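We use cookies to remember your settings and count visits. Accept all | Manage

Bench notebook, October
Entry: ribbed fingers vs. smooth fingers, basket task
S. Okoro, with R. Akl on the controller

Started 9:15. Second set of fingers on the Rumov gripper, the ones with the ribbed inner face. Arm and controller unchanged from the Skidalton runs. Grip force limit left at 40 percent. Ruba wants it lower for soft items. Not today.

Task: pick one small item from the table, place in basket. Woven basket stays where it is between runs.

97 attempts logged with the smooth set last month. Most of the misses were late slips, item turning in the fingers during the lift. Closing speed made little difference. Anahera's guess is contact area. Mine is that the wrist was coming in tilted and one finger touched first. The ribs will not fix that if I'm right.

Wrist camera exposure locked before the first run. The white table was pulling auto exposure down and the basket went solid black, weave and all. Locked value is in the Masri config file, copy in the shared folder.

Problems so far:
- Arm shadow near the basket gets picked up as an edge by the detector. Samer has a mask for this, not merged.
- Wrist view blurs when the fingers move. Dropped 3 runs from the scoring for it.
- Side camera is better for judging finger height over the table. Wrist view is poor for that.

Wrist camera for the first two, side camera for the last. 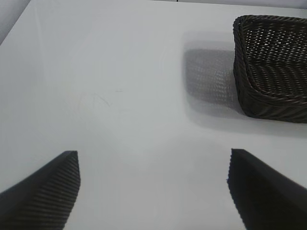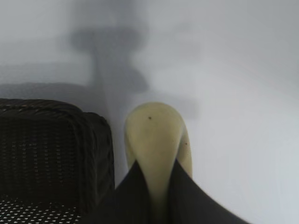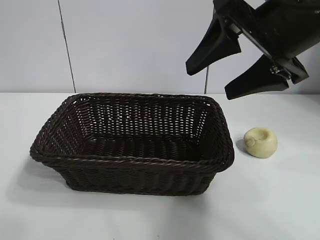 Next
- Repeat with force limit down one step, same fingers.
- Square up the wrist, then rerun 4 of the worst smooth-finger starts.
- Ask Rima if the Birgate pads fit this bracket. Drawing says yes, hole spacing looks off to me.
- Merge the shadow mask before anyone compares detector scores.

2 comments | 0 shares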